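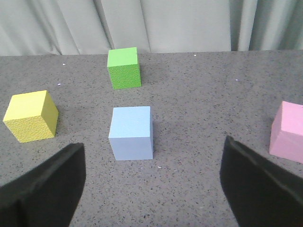 Werkstattbuch, 27.03.2018: Standtom Tamiru, Gratung und Beschläge

Kessel gestern Abend noch komplett zerlegt, heute früh weitergemacht. Die Beschläge liegen nach Position sortiert in der flachen Kiste, Zettel mit der Reihenfolge liegt dabei. Bitte nicht umfüllen, die Böckchen sind untereinander nicht ganz gleich gebohrt und passen nur an ihren alten Platz.

Befund Kessel: Innenlage sauber, keine Delamination, auch nicht an der Naht. Außen ist die Folie an der Überlappung hochgekommen, auf ganzer Höhe. Alter Kleber darunter ist glasig und lässt sich mit dem Daumennagel abheben. Resonanzseite der Gratung in Ordnung, Schlagseite hat eine flache Stelle gegenüber der Folienüberlappung. Das erklärt, warum das Fell dort nie auf Ton kam und der Kunde immer an derselben Schraube gedreht hat. Die Schraube ist entsprechend ausgenudelt.

Auf der Richtplatte mit Licht von innen geprüft. Auf der Resonanzseite kein Spalt. Auf der Schlagseite ein deutlicher Lichtstreifen, an der tiefsten Stelle geht die Fühlerlehre ohne Druck durch. Mit Bleistift angezeichnet und dann erst mit der Schleifplatte plan gezogen, Korn 200, kreisend, alle paar Züge den Kessel ein Stück weitergedreht. Nicht drücken, das Eigengewicht reicht. Als der Bleistift rundum gleichmäßig weg war, noch einmal Licht rein: dicht.

Danach die Gratung neu gefräst. Innen wie gehabt, außen die Gegenfase nur ganz leicht gebrochen, wie beim Original. Ich hatte kurz überlegt, den Grat etwas runder zu machen, weil die Trommel sehr hell klingt, habe es aber gelassen. Der Satz soll zusammenbleiben und das kleine Tom ist auch scharf gegratet. Wenn der Kunde es dunkler will, kann er mit dem Fell anfangen.

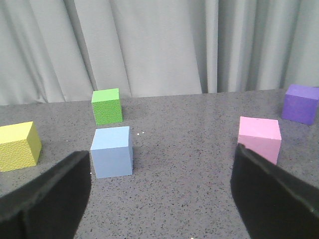 Zum Fräsen noch eine Anmerkung für alle: Der Anlaufring am Gratungsfräser läuft rau. Er hat zwar keine Spuren hinterlassen, aber man hört es und man spürt es in der Hand. Ersatz ist bei Ivberg bestellt, bis dahin bitte nur mit niedriger Drehzahl und nicht über die Folienkante fahren. Beim Anfahren ist mir der Fräser einmal leicht gesprungen, zum Glück im Verschnitt am Probering.

Grat von Hand nachgezogen, feines Papier um den Korkklotz, dann mit den Fingern rundum abgefahren. Die Stelle an der Naht fühlt sich noch minimal härter an, das ist der Leim und bleibt so. Einmal dünn gewachst, überschüssiges Wachs mit dem Lappen ab.

Folie: An der Überlappung vorsichtig mit dem Föhn angewärmt und bis hinter die Böckchenlinie gelöst. Weiter wollte ich nicht, dahinter hält sie fest. Kleberreste mit dem Schaber runter, nicht mit Lösemittel, das zieht unter die Kante und macht später Blasen. Neu verklebt mit Prollell, beidseitig dünn aufgestrichen, ablüften lassen und mit der Rolle von innen nach außen angedrückt. Zwingen über Zulagen, nicht zu fest. Bleibt über Nacht so stehen.

Prollell haben wir damit zum ersten Mal an einer Folie verwendet. Streicht sich angenehm, zieht aber schneller an als der alte Kleber. Wer damit arbeitet, sollte die Folie vorher trocken ausrichten und sich die Kante anzeichnen, korrigieren geht danach kaum noch. Im Gebinde ist noch mehr als 330 ml, für das kleine Tom reicht das locker. 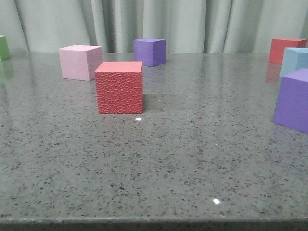 Farbige Würfel auf der grau gesprenkelten Platte.

Beschläge: Alle Böckchen ausgewaschen, getrocknet, Federn raus. In den Federn saß alter Filz, der ist krümelig und hat das Rasseln nicht mehr verhindert. Ich habe neue Streifen geschnitten und eingelegt. Gewinde einzeln mit einer guten Schraube geprüft. 2 Böckchen haben beschädigte Einsätze, eines davon gehört zu der ausgenudelten Schraube. Beide Einsätze ersetzt. Schrauben leicht gefettet, Unterlegscheiben neu, diesmal Nylon unter Metall.

Die Beinhalterungen sind eine eigene Geschichte. Eine Flügelschraube war offenbar mal durch eine Maschinenschraube ersetzt worden und hat das Bein eingedrückt. Das Bein ist auf der Länge noch gerade, aber die Kerbe rutscht immer wieder in dieselbe Stellung. Ich habe den Grat an der Kerbe weggefeilt und das Bein um ein Stück gedreht. Hält auf der Werkbank. Ob es unter Last auf einem Podest hält, muss man sehen. Die Gummifüße sind hart, neue aus Schublade 51 genommen, Bestand dort bitte auffüllen.

Spannreifen auf der Richtplatte: Resonanzreifen plan, Schlagreifen kippelt etwas. Gerichtet über die Holzzulage, danach noch ein Hauch Spiel. Mit Fell und Spannung zieht sich das weg.
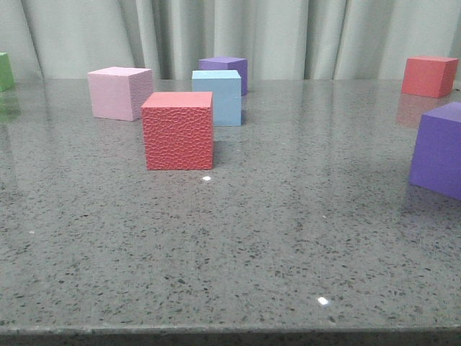
OFFEN / NÄCHSTE SCHRITTE

Zwingen morgen früh ab, Folienkante prüfen, erst dann die Löcher an der Überlappung von innen nachreiben. Nicht bohren, die Folie reißt sonst aus.

Felle aufziehen, Schlagseite doppellagig, Resonanzseite einlagig klar, so hat es der Kunde angegeben. Handfest beginnen und über Kreuz anziehen. Eine Nacht stehen lassen und nachstimmen. Resonanzseite etwas höher als Schlagseite, Abstand nach Gehör und dann bitte hier eintragen, damit wir ihn fürs kleine Tom haben.

Abholung läuft über Hodport, der Karton dafür steht hinten links. Der Kunde möchte die alten Einsätze und die Schraube zurückhaben, Tütchen ist beschriftet und liegt in der Kiste.

Kleines Tom noch nicht angefasst. Auf den ersten Blick dieselbe Folienstelle, nur kürzer.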